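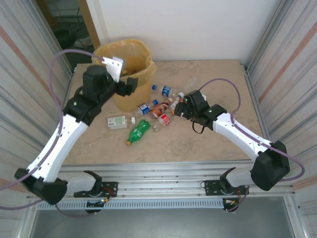

Products > Teaching Stations > Kamero Two-Arm

Home | Products | Support | Contact

Print this page | E-mail this page

Kamero Two-Arm Teaching Station

We built the Kamero for people who would much prefer to show a robot a chore than write code for it, and clearing up trash is a lovely one to start with! You move the two hand controllers, the arms follow along, and the station saves every run for training later (up to 500 before you need to clear the drive). Both arms bolt to the front rail, so the tabletop stays free for your bottles, cartons and bin. Questions about setup? Solène Besnard at Dasero is happy to talk them over with you, any Monday.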